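5.2 Failure case: late contact on the open shelf

Most of the 200 trials in the fridge-to-basket task ended clean or with a harmless miss. This section is on the ones that didn't. We log a fault as a safety event when the wrist force passes the soft limit and the arm keeps driving. That happened 6 times, all of them in November, all with the same Vakarine policy checkpoint. Setup is unchanged from Section 4: humanoid, desk, refrigerator, one basket.
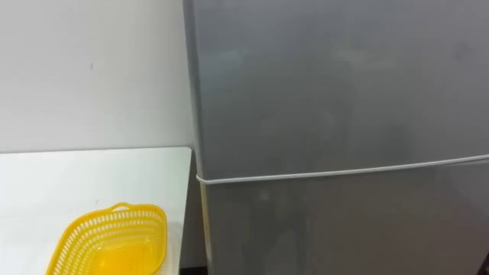 Depth loss was our first suspect. Price had seen the Obura head sensor drop returns on plain metal in earlier bench tests, and the filter fills the holes by smoothing from whatever is near. With a closed door as wide and gray as this one, and no handle or sticker to hold on to, there is very little for the matcher to use. The fill came out too far back. So the planner thinks it has room it does not have, and the approach starts fast. On its own this is not dangerous – the arm slows on first contact. But the contact flag was also late, which we did not know at the time.

Kashindye went back through the joint logs for all six events. Flag delay was 300 ms in the worst one, against a design value far below that. Cause was a queue on the Dodance bridge: camera messages and force messages shared one buffer, and when the depth filter ran long the force messages sat behind it. Nothing was lost, only old. The watchdog checks for missing packets and not stale ones, so it stayed quiet the whole time.

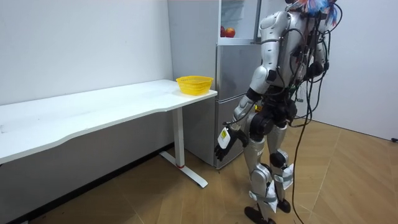

Why did the emergency stop not trigger on its own?
The automatic stop reads the same force topic as the controller, so it got the same old values and saw no problem. Only the hardware button is independent of the bridge. Ondieki pressed it in four events, the other two ended when the motion timed out.

We then re-ran the approach at reduced speed with the force topic on its own thread. Late flags went away, the depth error did not. Fingertips still arrive early and low on the fruit, and the policy reads the touch as a push and corrects the wrong way. 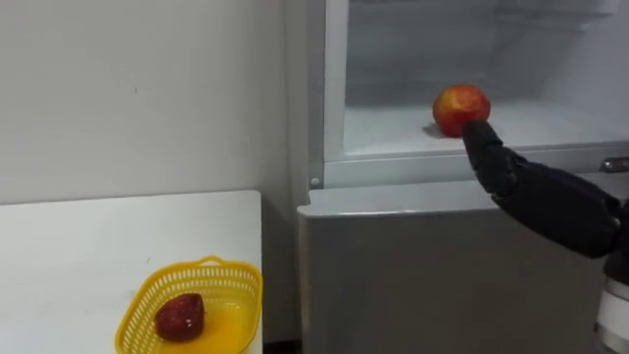
Figure 7. Fingertip contact at the lower right side of an apple on the open shelf.

Fix for the timing is in build 982 – separate buffers, plus an age check on every force mesage. Anything stale now halts the arm. The depth fill is still open. Herath is testing a version that marks filled pixels as unknown and makes the planner slow down near them, but it also makes the robot stop short of the shelf too often to be usefull yet.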